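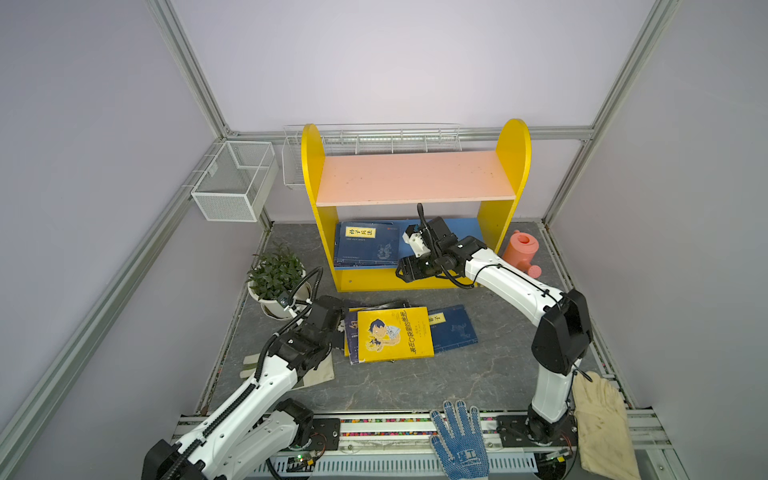
From: Bevan Fairweather
To: bimanual-data list
Subject: Re: Shelving task, episode quota

On Tuesday, Kirsty Ngata wrote:

> We have 500 episodes assigned to the book shelving task and
> 90 of them are done. Before we go further: do we reset the
> floor pile by hand each time, or let the arms start from
> wherever the last episode ended? Also, Isla wants to know
> whether the plant and the baskets stay in.

Reset by hand. If an episode begins from the previous end state, the start distribution drifts toward whatever the last operator found easy, and we saw the effect in the Hoani set.

Books on the floor should overlap. The yellow one (装在口袋里的爸爸) on top of the navy ones is a good start state, with one book already upright in the lower compartment. Change which book is on top every 4 episodes and write the order in the log.

Plant and both wire baskets stay. So does the pink watering can, but move it between sessions. In its current spot on the floor just right of the shelf it could become a landmark for the right arm, and I would like the policy to look at the compartment opening instead.

Right gripper inside the compartment, left gripper over the pile is a valid mid-episode pose. It is not a valid start pose. Home both arms before you press record.

Label failed grasps as failed and keep them. Drop an episode only if a camera stream is missing. Finn's Prendholm script rejects anything over 70 seconds; I have asked him to make that a warning.

Aroha has the log template.

Bevan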